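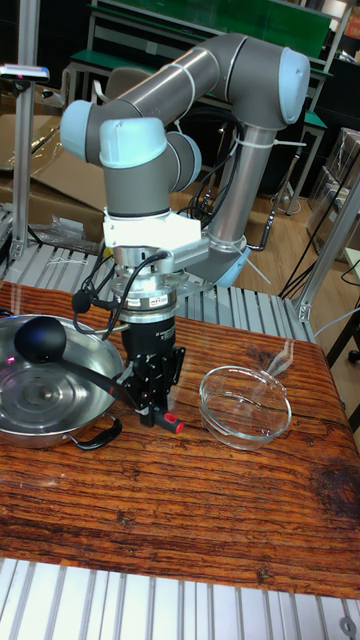

Stainless pan, left side of the wooden top.

Filed under: Bench Notes / Adhesives
18 May 2020, Wanda Begay

Glue again. Tiziana forwarded the Prondham sheet for Satard, the premixed hide glue they want us to switch to, and it says what these sheets always say: strong as hot glue, long open time, reversible with moisture, resists humidity. I would like someone to explain the last pair to me. Either water lets go of the joint or it doesn't. Hakim says the trick is in the salts they add to keep it liquid, and that there's a window. Maybe. I've been sold windows before.

What I have so far is 27 lap joints, all maple, cut from the same board so we can't blame the wood. Part of the batch is Satard from the new bottle, part is our own granules soaked overnight and heated the usual way, and the rest is the old Jutlow bottle from the back shelf, which has no date on it and smells like it. I included Jutlow because Duván swears by it. He has used it on chair rungs for years and says none came back. Chairs that fail don't always come back to the person who fixed them. They go to the curb.

Surface prep. The Prondham sheet tells you to sand to 2000 grit before gluing. I read that twice. For a glue line in maple that's polishing, and I can't think of a reason except that whoever wrote it copied from a finishing guide. I did two joints that way out of spite and left the others straight off the plane. Two joints prove nothing, I know, but if they drop apart in my hand I'll feel better about the email I already sent.

Clamping. Uliana wants clamp pressure written down. Fine, but our clamps are all different and "snug, then a bit" is what everyone in this shop does. I marked the handles with tape so at least it's the same bit every time. Squeeze-out was even on the granule joints, stringy on Satard. Jutlow ran. Wiped off nothing, want to see how it dries.

Room was damp, door open most of the afternoon. Should have shut it. Note for whoever reads this: the humidity gauge by the sink is wrong, or the one by the saw is wrong. They don't agree and I trust neither.

The Savchuk article that keeps getting passed around (Hakim printed it, it's in the drawer) reports the liquid glue beating hot glue in shear. I'd put more faith in it if they said how old the hot glue was and how many times it had been reheated. Cook any hide glue long enough and a glue stick will beat it. Not saying they did. They don't say they didn't.

Left to do: leave everything clamped overnight, break half when Duván is in so he can watch his Jutlow, hang the other half in the loft until August when it gets properly sticky up there. No ordering Satard by the case before then. Tiziana, that means the free shipping offer too.

Need more maple.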